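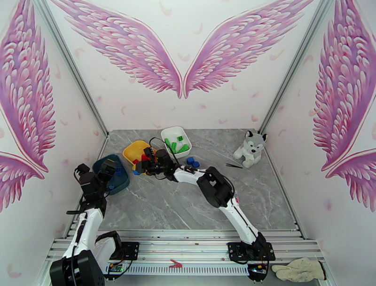
Cómo ahumar una paletilla de cerdo en una barbacoa corriente de jardín

Para ahumar carne no hace falta un remolque con chimenea ni una barba hasta el pecho. Con una barbacoa de tapa, una tarde que empieza por la mañana y cierta tolerancia a oler a leña hasta el lunes siguiente, sale una paletilla muy digna. Yo uso una Vanum redonda que compré de segunda mano y a la que le baila una pata. Ahúma igual.

Lo que necesitas

- Una paletilla de cerdo con hueso de 2.000 gramos. La mía pesaba 1.684 porque el carnicero y yo tenemos conceptos distintos de "dos kilos".
- Sal gruesa, pimentón dulce, pimienta negra, ajo en polvo y azúcar moreno.
- Carbón vegetal en trozos grandes. Las briquetas valen si no llevan encendido rápido, que deja la carne con sabor a gasolinera.
- Cuatro o cinco tacos de encina seca del tamaño de un puño.
- Una bandeja de aluminio y 500 ml de agua.
- Un termómetro de sonda. El truco de tocar la carne con el dedo lo dejamos para los que salen en la tele.

La noche anterior

Seca la paletilla con papel de cocina y quítale la grasa dura, dejando una capa fina por arriba. Mezcla dos cucharadas de sal, dos de pimentón, una de azúcar, una de pimienta y media de ajo. Frota la pieza por todas partes, también por esos pliegues que da un poco de reparo tocar. A la nevera, sin tapar. Si compartes nevera, avisa.

Preparar el fuego

1. Amontona el carbón apagado a un lado y pon la bandeja con el agua al otro. La carne irá encima del agua y nunca encima de las brasas.
2. Enciende aparte un puñado de carbón. Cuando esté gris por los bordes, échalo sobre el montón y coloca dos tacos de encina.
3. Cierra la tapa con la salida de aire sobre la carne. Abre a la mitad la entrada de abajo.
4. Espera a que se estabilice entre 110 y 120 grados. El primer humo es blanco y espeso y amarga; el bueno es casi transparente, y decepciona mucho a las visitas.

La cocción

Coloca la paletilla con la grasa hacia arriba, pincha la sonda sin tocar el hueso y cierra. Ahora viene la parte difícil, que consiste en no abrir. Cada vez que levantas la tapa para "echar un vistazo" regalas calor al vecindario y alargas la comida. Mira el termómetro, ajusta la entrada de aire un dedo y vete a hacer otra cosa. Añade carbón y un taco de encina cuando la temperatura empiece a caer y rellena el agua si se consume.

Hacia los 70 grados la carne se para. Puede quedarse ahí dos horas sin subir ni uno, y es cuando la gente llama a la pizzería. Está sudando y se enfría sola - no le pasa nada a tu termómetro. Si tienes prisa y la corteza ya está oscura, envuélvela en papel de carnicero y devuélvela a la parrilla.

Sácala cuando el centro marque 95 grados y la sonda entre como en mantequilla. La mía tardó nueve horas. La siguiente puede tardar once, así que no invites a nadie a una hora concreta.

Reposo y deshilachado

Déjala envuelta una hora dentro de una nevera de playa sin hielo. Luego tira del hueso, que debería salir limpio, y deshaz la carne con dos tenedores. Mézclala con su propio jugo antes de acercarte a cualquier salsa. En pan blando, con col cortada muy fina y pepinillo, y lo que sobre se congela bien en bolsas planas.

Recetas de patio Ledia | Contacto | Aviso legal | Volver arriba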